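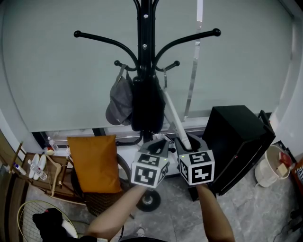 A Place for the Hat: İlker Bilgin on Small Rooms

İlker Bilgin has lived in the same corner apartment in Otstead for 20 years, and he will happily tell you that he spent most of them looking for his keys. "I'd come in, I'd put things down, and then I'd walk in circles the next morning," he says, pouring me a second glass of tea before I've finished the first. "My mother used to say I needed a secretary. I needed a coat rack."

He found one, a black metal stand with curved arms and round knobs, at a closing sale at Kokell, and it has lived in front of the window ever since, with the pale gray blind behind it. The dark gray cap goes on the lower arm on the left. He is very firm about that.

"People hang everything up high, where it looks nice," he says. "But the thing you wear every day should be where your hand already is. Up high is for guests — they have coats, they stay two hours, they go home."

Bilgin now writes a column on small homes for the Otstead paper, and readers send him pictures of their hallways, which he answers by hand, usually late at night with the radio on. He likes furniture that can move. The rack has casters, and when his sister's family visits in April he rolls it into the bedroom and opens up the whole corner.

And the chair? He laughs, because I have been eyeing the mustard cushion since I arrived. "You have to have a seat near the door, or near enough. How else do you change your shoes? I keep white slippers on the low shelf, side by side, and I sit down like a civilized person."

I ask what he would tell someone starting from a heap on the floor. He thinks about it for a good long while, turning his glass around on the saucer.

"Start with the bag," he says. "Hang up the bag. Then have some tea."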